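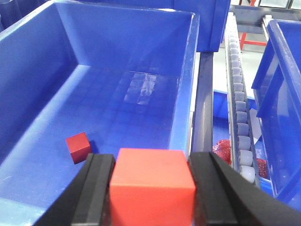

Bins, Buckets and Totes: How I Keep Mine Going

I have more plastic storage bins than any sane person needs, and I've been fussing over them for 12 years now, so here comes everything I know. A good bin will outlive your car if you treat it right!

Let's start with washing. Skip the scouring powder, please. It leaves fine scratches all over the plastic, and then dirt settles into the scratches and you're scrubbing twice as hard the next time (ask me how I know). Warm water, a squirt of dish soap and an old washcloth will do nearly everything. For corners I use a worn-out toothbrush, or a chopstick with a rag wrapped around the end.

Sticker goo is my personal enemy. Rub in a little cooking oil, go away and have a coffee, then come back after 20 minutes and push it off with an old plastic card. Wash with soap after that or you'll have a greasy spot that collects lint forever.

For a sour or musty smell, I make a paste of baking soda and water, smear it on the inside and leave it overnight. Rinse, then stand the bin out in the sun for the afternoon. Don't leave it out there all summer, though. I forgot two of mine behind the shed one August and the rims got so brittle they snapped when I picked them up. My neighbor Gil-soo Wang keeps his in the crawl space under the porch and they still look new, darn him.

Never put a lid on a damp bin. I dry mine with a towel and then leave them open till the next morning, even when they feel dry to me.

Stuck together? Two nested bins that won't let go are usually holding a vacuum. Lay them on their side, run a little soapy water around the gap between the rims and wiggle a wooden spoon handle in there. Pull slowly! Next time, drop a folded sheet of newspaper in before you stack them.

A small crack can be stopped from spreading by drilling a tiny hole right at the end of it, then covering the whole thing with duct tape inside and out. It won't be pretty and it won't hold water, but mine carries potting soil just fine.

Labels go on the short end, at the same height on every bin. I use masking tape and a fat marker, and I write what's in there plus the month I packed it.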